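3.2 Where things get put down

Second round of home interviews was done in Trostine, February 2023. 20 households, same question sheet as the Brarnesar round minus the 2 items on storage (people found them confusing, see 3.1). Rizvi did the coding, second coder checked a subset.

Main finding: the counter is the drop spot. Mail, keys, school stuff, toys. Parents of kids under nine brought up toys first, before dishes. Most said they don't mind one thing sitting out, its the pile that bothers them. 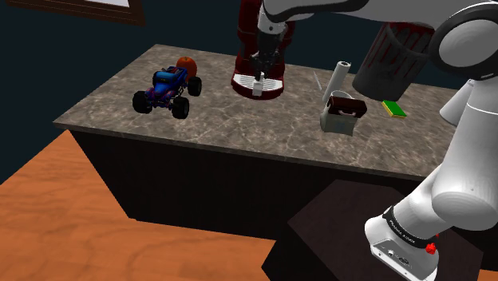

Figure 2. Toy truck left on a kitchen counter.

Not much difference between large and small kitchens, which we did not expect. Dhanial's earlier work predicts more clutter where counter space is short. Our notes point the other way, if anything. A long counter gets used as a shelf. Could be the sample, Trostine homes are newer and the familes younger.

Who clears it is a seperate matter. Answers from partners in the same home often disagreed, so we kept both and did not average. Full breakdown by household type in Section 4.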